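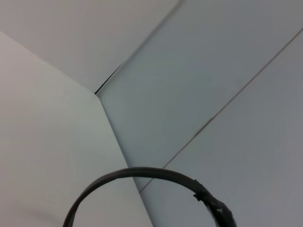 The view from the wrist: a dark band, wrapped at one end, and plenty of pale surface.

Research > Robotics > Interviews

Print this page | E-mail this page

The arm that says "I don't know"

April 2022

Feven Chala has spent two years teaching a robot arm to admit that it is lost. She is aware that this is an odd thing to put on a grant report.

"Everyone wants to hear that it picked up the cup," she says. "I have a slide where it declines to pick up the cup. That slide gets a very quiet room."

Her method, called Herine, works on what a camera at the wrist sees. Up close, much of that is blank: flat planes, a seam, a corner where three shades of almost the same color meet. An ordinary control model will take such a view and guess where the arm is, with great confidence. Herine scores each view first. If the score is low, the arm backs off and looks again from somewhere else.

"Give it a seam and a corner and it thinks it has seen the world," Chala says. "I've had managers like that."

The trial used 830 reaches at the Balodano lab. With the old controller, 615 ended with the gripper where it was meant to be. With Herine switched on, the same set of starting positions gave only 65 misses. The price was time – the arm now hesitates, and visitors tend to ask if it has crashed.

Theophilus Amoah, who wrote the scoring code, would like the hesitation to be shorter. He spent most of January on it and got nowhere he is willing to describe.

"Feven thinks the pause is charming," he says. "She doesn't have to sit next to it."

Dark, curved things still cause trouble. A thin band can score well for its crisp outline and say very little about depth, and Chala has no fix yet that she trusts. The next round of tests moves to the Valderrama site, where the walls, Amoah reports, are also white.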